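The Vesulia Letter

I was eating a cheese roll over my keyboard when the demerger got called off, and I'd like it on record that I was the first person in the building to know, apart from the people who'd called it off.

I do the typing up, you see. My badge says Corporate Secretarial Assistant, but when the board of Tanoli Holdings decides something at the top of the building it comes down to me as a scrawl and I make it look like English. For eleven months the scrawl had all been going one way. We were splitting. Phones and cables would go off and be a company called Drimell, the lab supplies side would be a company called Vesulia, and whatever was left (the car park, mainly, and a pension scheme) would stay as Tanoli and keep its chin up.

I'd picked Vesulia. You had to fill in a form. I'd even bought a new lunch bag, in the Vesulia green.

So there I was with my roll, and in comes an email from Parveen Bhutto with no subject line. Parveen is the company secretary and she puts a subject line on everything, including "Biscuits". It said: Draft letter to shareholders, withdrawal of scheme, please tidy, tell no one, P.

I read it twice and put the roll down.

"The board has concluded that the present structure remains the right one," it began, and then there were 118 words saying that again in different hats. I thought of the brochure. We'd had 2,000 of them printed, lovely thick paper, and they were stacked under my desk where my feet should have been. I pulled one out and had a look at page four, Your New Company.
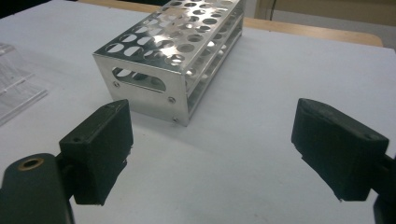
Vesulia: steel racks for the working laboratory.

I'd chosen that picture! Well, I'd been asked which of two I liked, and I'd said that one, and that one went in. My mum had it on her fridge.

I rang upstairs.

"Is it definite?" I said.

"Have you tidied it?" said Parveen.

"There's a comma wants moving. Is it definite, though?"

She breathed out for a bit. She'd been down for Drimell, I remembered. She was going to be on its board, with her own parking space and a plant.

"Werkerex pulled their loan," she said. "They were lending us the money to come apart, and now they're not. Don't put that in."

"What do I put in?"

"What it says. The present structure's the right one."

"And was it always?"

"Move the comma," said Parveen, "and come up here when you've done it. I've got half a bottle of something from the launch party."

I moved the comma. Then I moved it back, as it looked worse. There were 1,313 names on the mailing list and I set them all going at ten to four, and the big printer down the corridor woke up and started groaning through them.

I took the stairs, with a brochure under my arm and the rest of the roll in my green bag. By the third floor I could hear phones starting, one desk and then another. Parveen had found two mugs. She was sitting on the floor with her shoes off, reading page four.

"It's a nice picture, that," she said, and budged up.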